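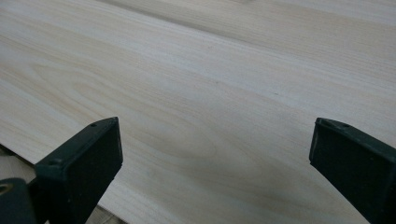 Thursday, evening. Notes from tonight's run-through of the harbour gathering on Trillora, mostly so Evie and I stop arguing about what we agreed. We met at the Rengifo steps at half seven server time and did the full route once, from the steps to the ballroom. The ballroom floor needs retexturing before anything else. At the moment it is the default dark plank and character names are hard to read against it. I want something pale and unfinished, with grain like this board: long straight streaks at one end, then the wide arches and loops towards the middle, all of it low contrast. The straight part will tile. The arches won't, so they have to go in as single large panels or people will spot the repeat from the balcony.

**Route**

Steps, fish market, Maltach bridge, ballroom. The bridge is still the slow part. Anyone on a mount gets pushed off it at the far end and has to walk back from the fish market. Evie thinks it is the collision on the lamp post. I moved the lamp post one unit to the left and it still happened, so I moved it back. For now the announcement will say to dismount at the bridge, and Evie will stand there in the yellow hat.

**Music**

Milus kinship are playing first. They asked for two slots and they have got two, with the dance contest between them. Their drummer drops out whenever the zone fills up, so the quiet pieces go in the first slot and the loud ones in the second, where a missing drum part is easier to hide. I have asked for the song files by the weekend so I can check the lengths. The last set ran over and the fireworks went off in the middle of a lament.

**Load test**

Put 118 dummy characters in the ballroom, all in the heavy festival cloaks.

- Standing still: fine, small hitch on entering.
- All dancing: frame rate drops badly near the fountain, acceptable elsewhere.
- All dancing with fireworks: client closed. Error 811 both times.

Looked up 811 in the old notes. It came up in the winter event too and went away when the fountain spray was switched off. Tried that. No crash, and the dancing was smoother as well. Evie does not want to lose the fountain. Compromise to test next: spray on until the fireworks start, then off, with the basin left as it is. Needs a trigger on the event clock, which I have not written yet.

**Floating lanterns**

These still spawn inside the pillars. I have lowered the spawn height and widened the spacing but two of the pillars have a bigger hit box than they look. Leave it if there is no time. People liked finding them last year.

**Still to do**

- Floor: straight tile first, then the arch panels. Keep the colour close to cream, very little yellow. Check it under the evening lighting, which turns everything orange.
- Fountain trigger.
- Ask Evie for the final contest rules. The version I have still mentions the goose costume, which was taken out of the shop in January.
- Second barrel of ale by the balcony door. The first one gets a queue and blocks the stairs.
- Rerun the load test with the new floor in, same cloaks, same dances.

Logged off at quarter past ten. The test characters are parked in the cellar, so don't open the cellar door.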